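Weiße Tischplatte neu ölen und wachsen – so mache ich das

Ich wollte das schon ewig mal aufschreiben, weil ich im Bekanntenkreis dauernd danach gefragt werde.

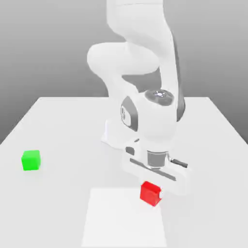
Also, es geht um Massivholzplatten, die mal weiß geölt wurden und inzwischen gelblich und fleckig aussehen. Meine Platte ist Esche, damals bei Doležal gekauft, und nach ein paar Jahren Frühstück, Basteln und Rotwein war sie reif. Lackierte oder folierte Platten könnt ihr so nicht behandeln, da zieht das Öl ja gar nicht ein! Wer unsicher ist: einen Tropfen Wasser draufgeben und warten. Wird das Holz an der Stelle dunkler, ist es offen genug.

Was ihr braucht

Weißes Hartöl (ich nehme das von Teltura, eine kleine Dose reicht locker)
Schleifpapier in Körnung 120, 180 und 240
Schleifklotz oder Exzenterschleifer
Fusselfreie Baumwolltücher, alte T-Shirts gehen prima
Weißes Wachs
Staubmaske und Handschuhe

Gekostet hat mich alles zusammen rund 60 Euro, den Schleifer hatte ich schon.

Schleifen

Erst mal alles runter vom Tisch und gründlich mit lauwarmem Wasser und einem Spritzer Seife abwischen. Dann über Nacht trocknen lassen. Ich war beim ersten Mal zu ungeduldig und habe gleich losgelegt, das Papier war nach zwei Minuten komplett zu.

Mit 120 fangt ihr an und arbeitet immer in Faserrichtung. Nicht an einem Fleck herumrubbeln, sonst habt ihr nachher eine Delle, und die sieht man im Streiflicht sofort (fragt nicht). Danach kommt 180, dann 240. Die Kanten mache ich grundsätzlich von Hand, mit der Maschine ist man da schneller durch, als einem lieb ist. Zwischendurch absaugen, am Ende mit einem leicht feuchten Tuch drüber und wieder trocknen lassen.

Ölen

Die Dose richtig lange aufrühren! Die weißen Pigmente setzen sich unten ab, und wenn ihr nur ein bisschen schüttelt, wird die erste Hälfte der Platte durchsichtig und die zweite kreideweiß. Dann dünn mit dem Tuch auftragen, eine Bahn nach der anderen, und nach etwa einer Viertelstunde den Überschuss abnehmen. Alles, was noch glänzt, muss weg, sonst klebt es tagelang.

Bei mir kam nach 9 Stunden die zweite Schicht drauf, genauso dünn wie die erste. Schaut aber auf eure Dose, das ist von Öl zu Öl verschieden.

Ganz wichtig: Die benutzten Tücher nicht zusammengeknüllt in den Müll werfen, die können sich selbst entzünden. Ich breite sie draußen flach aus, bis sie hart sind, oder lege sie in ein Glas mit Wasser und Deckel.

Wachsen

Das Wachs kommt bei mir erst nach fünf Tagen drauf. Eine haselnussgroße Menge aufs Tuch, in kleinen Kreisen einreiben, kurz anziehen lassen und dann polieren, bis der Arm lahm wird. Man kann es auch weglassen – mir fühlt sich die Platte mit Wachs aber einfach schöner an.

Heiße Töpfe bitte trotzdem nur mit Untersetzer, und Rotwein sofort wegwischen. Ich frische meine Platte immer im April einmal kurz auf, dann ist es warm genug, um dabei die Fenster offen zu lassen.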